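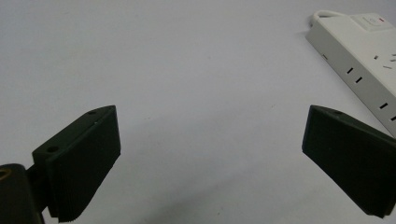
Kitisow releases second-generation finger set for the Lutlow hand-held gripper

21/03/2020 – Kitisow today announced the release of the Lutlow 2 finger set, a replacement pair of gripping fingers for its Lutlow hand-held gripper. The set ships to customers in Australia and New Zealand from April and is compatible with all Lutlow handles now in service.

The Lutlow is a manually operated gripper with an onboard camera. An operator holds the tool, carries out a task by hand, and the recorded footage and finger position are used to program or train an automated arm fitted with the same fingers. It is supplied to integrators, university laboratories and in-house automation teams.

Finger geometry

Each Lutlow 2 finger is a wedge-shaped block in dark green plastic with a matte, lightly textured finish. The front face is broad and flat. Fine grooves are moulded along the lower edge to improve purchase on thin or smooth-sided items. The blocks are angled towards each other, and with the jaws open the work surface between them stays in the camera's view.

The colour was selected after bench trials on white, grey and timber-look surfaces. The dark green gave consistent edge detection against a white benchtop under diffuse lighting, including where the tool cast its own shadow on the work area. Customers running dark benchtops should contact Kitisow before ordering, as a lighter finger is under evaluation.

Mounting

The finger block is joined to a cylindrical mount by a narrow bracket. Brass-coloured threaded inserts in the mounts replace the self-tapping fixings used on the first-generation set, which were prone to stripping after repeated finger changes. Screw holes on the top face of the block accept optional pads and fiducial plates.

In endurance testing the mount completed 2,259 removal and refitting cycles without measurable thread wear. Changing both fingers requires one hex key, supplied in the kit. Recalibration is required after each change and is carried out through the existing software menu.

Desktop task module

The finger set is released together with the Skesura desktop task module, a library of 151 scripted manipulation tasks for ordinary office and household items. Tasks cover power strips, switches, plugs, cables, stationery and small containers. Each script specifies the starting layout, the permitted approach directions and the conditions under which a recording should be discarded.

Cable and power strip tasks were added at the request of users in facilities maintenance. All such tasks are to be performed with the power strip isolated from the mains. The fingers are not rated for electrical insulation and must not be used on energised equipment.

Field evaluation

The finger set and task module were evaluated over the summer by Đoàn, an automation integrator that fits out small assembly and packing cells. Đoàn recorded 421 demonstrations using the Lutlow 2 fingers on white tabletops. Its report to Kitisow recommended a deeper groove profile and a longer tether for the handle. The groove change has been incorporated in production units. The tether is unchanged in this release.

Availability and pricing

The Lutlow 2 finger set is priced at $421 excluding GST and includes one left finger, one right finger, two mounts, fasteners and a hex key. The Skesura module is licensed per handle and is provided at no charge to customers with a current support agreement.

First-generation fingers will remain available as spare parts while stocks last. Handle firmware must be updated before the new fingers are fitted. Drawings, mass properties and calibration files can be requested through the Kitisow support desk.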